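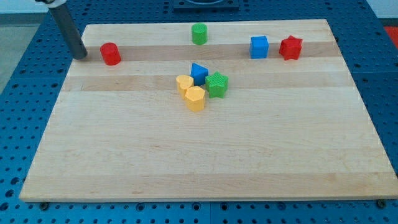

March, cell 2, notebook of the block pushing task

Morning. The arm stopped again with a force fault while it was going down to the board. It is the third stop since we changed the tool, and I want to write it properly this time, before I forget the order of things.

What I had: Fuvham controller, the long rod, coloured blocks on the maple board, board on the perforated table. The instruction was to push the red cylinder to the blue cube. Episode 3,160 in the log. The fault came at step 106, with the rod low on the left side. No block was damaged. I pressed the stop button anyway, waited, and moved the arm up by hand guiding.

First idea: wrong tool length. After the change somebody must enter the new length in two places, in the Fuvham menu and in our own file. Menu was correct. Our file was also correct. So not this.

Second idea: the board is not flat. I put the steel ruler across it and there is light under the ruler in the middle. The ends are higher. It was not so in the winter, I think the heating is drying one face more than the other. The planner believes in one flat plane, so on the left it asks for a height which is inside the wood.

11.40. Probed the height at the corners with the limit set low. The left far corner is the worst. Numbers are in the Makholm folder, sheet "board".

Now the part I like less. The force limit was 200 in the config and I remember it as much smaller. I looked in the history: it was raised at episode 2,206, with the comment "temporary, for Bundo demo". It stayed. This means the rod was pressing the board hard for many episodes and we did not see it, only the noise sometimes — I believed it was the table.

Done today:
Limit put back to the old value.
Lowest height of the rod raised for the full board.
Speed of the downward move cut by half.
Paper note on the controller: no run without reading the limit first.

Not done: tip of the rod to be checked for bending. Replacement board asked from Chauke, no answer yet. Old episodes after the change of limit should be marked in the data, I do not know yet if they are usable.

16.15. Short run with new values, no fault. Too few episodes to say more. Please do not start the night run until the tip is checked.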